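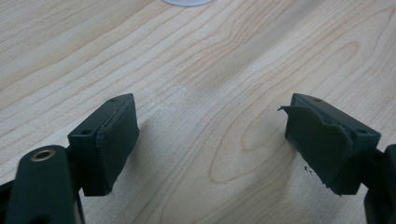 Stirkeck fingers in November. The right pad has a tear at its upper corner and the lower edge is fraying.

I've been using the Stirkeck handheld gripper kit for a while now, and I promised a few people in the comments a proper write-up, so let's go! It's the kit with the dark green fingers that you squeeze by hand to record demonstrations, and then a robot arm wearing the same fingers learns from what you did. Mine came with the Naleck training code, which is the real reason I bought it.

First, the method. Naleck's idea is pretty simple (I like simple). You train a policy on your hand demos the usual way, but it also looks at the fingers in every frame and learns how they're holding up, so when a pad gets worn the policy is supposed to close a bit differently instead of dropping the cup. Their write-up claims you can skip re-recording after pad wear. I was doubtful, so I tried it.

I recorded 158 demos of picking up a saucer and setting it down on my kitchen table, all with fresh pads. Then I kept going with whatever state the pads were in until I had more than 1,000. Yes, my hand hurt. The trigger spring is stiffer than it needs to be, and I'd knock off half a star just for that.

Results! With fresh pads the plain policy and the Naleck one were the same as far as I could tell. With one good pad and one torn pad, the plain policy missed the saucer on 29 tries out of the batch I ran, and the Naleck one missed 7 in a batch the same size. That's my kitchen and my saucer, so take it for what it is, but I was really happy with it. Most of the leftover misses were slips on the torn side, where the rubber folds over and you're basically pinching with a flap.

Now the stuff I don't love. The pads. They're grippy when new and I have no complaints about the feel, but mine wore very unevenly, one side still neat and the other shredded. I asked Estela Lucero, who runs the Naleck forum, and she said to rotate them left to right every so often. Would've been nice to have in the manual! Replacement pads come from Sung and the shipping took forever.

The brass inserts are great, though. I've had the fingers on and off plenty of times and no stripped threads so far. My old Nesero kit had screws going straight into plastic and that was a mess by the second week.

Would I buy it again? Yeah, if you want to play with the wear stuff. If you only want clean demos for one task, get something with an easier trigger and just swap your pads early. Four stars from me, or three and a half if Stirkeck is reading and feels like fixing that spring.

Posted Jan 3, 2020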